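Durkow planner notes, 2022-04-08. A few posts on what changed in the pick-and-place stack since September.

1/ The task is simple to write down. Open black cases start on a yellow shelf and go into a bin on the floor. Two arms, two hands, one planner. Most of our trouble has been in the handoff between perception and planning.

2/ The shelf top is glossy and the overhead lights leave bright streaks on it. Our old depth filter, which goes back to 2015, treated those streaks as holes. The planner then refused any grasp that passed near one.

3/ Bikutar (our perception node) now fits a plane to the shelf first and fills the gaps from that. Cases get segmented as whatever sticks up from the plane. Black on yellow is easy in color and bad in depth, so we run both and let color win on the outline.

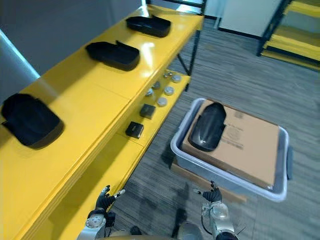
4/ Open lids are the next problem. The collision model used to be one box per case, lid included, and that box blocked good approaches from the front lip. It's two convex pieces now, shell and lid, with the lid angle estimated per case.

5/ Planning time went up when we did that. Turning off self-collision checks for link pairs that can't touch got most of it back. We're at 60 ms for a typical reach, which I can live with.

6/ Replayed 2564 logged grasps through the new Bikutar build overnight. 8 came back with no plan at all. All of them had the lid angle wrong by a lot, so that's a perception bug and I've filed it there.

7/ Small parts on the lower shelf are still out of scope. The upper shelf hides too much from the head camera and I don't want to guess.

8/ Replay tool is called Brornura and lives in the same repo. It reads the old log format too. Docs are thin, start with the config file.

9/ Next is bin placement when there's already a case inside. Right now it picks the largest free patch and ignores lids.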